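Linen sorting, August batch – the gallery

Finally getting these up, sorry for the wait. Three boxes of table linen out of the old Bisden dining rooms, plus the odds and ends Hajar El Idrissi kept in her hall cupboard. Everything got shaken out, checked for holes and put in a pile – keep, mend or rags. Captions are short, I'm typing this between two other jobs.

If a piece is yours or was your grandmothers, write to Shoshana and she'll set it aside. No charge, just collect it.

Mending pile is bigger than we hoped. Hems mostly. A few burns, one long tear that Yannick Sabatier thinks he can close by hand – we'll see. Cotton thread only please, the shiny stuff puckers after one wash.

Napkins are tied in sets of 12. Odd ones go in the basket by the door, take what you like.

Folding: long side to long side first, then thirds. Plain whites on the bottom shelf, prints in the middle, reds and anything else that might bleed on there own at the top. Red never goes in with the florals, we learned that one in August.
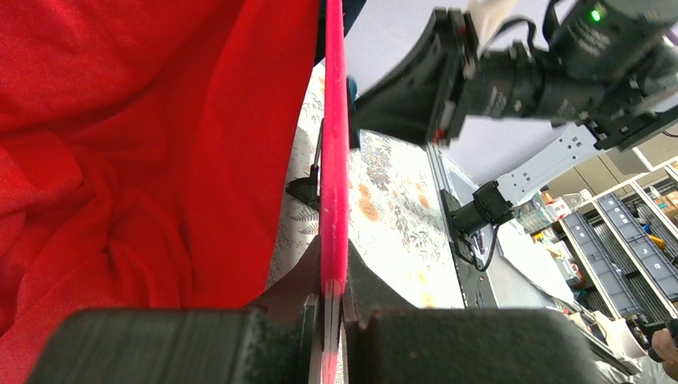 Florals are the ones everybody asks for. Leaves and flowers on white, soft colors, good on a long table. Don't iron them hot, and go easy on the starch.

Still to sort – runners, tea towels, a bag marked Horgan that hasn't been opened. Csenge Szénási has the key to the linen room if you want to come help. Bring your own pins. More pictures when the runners are done.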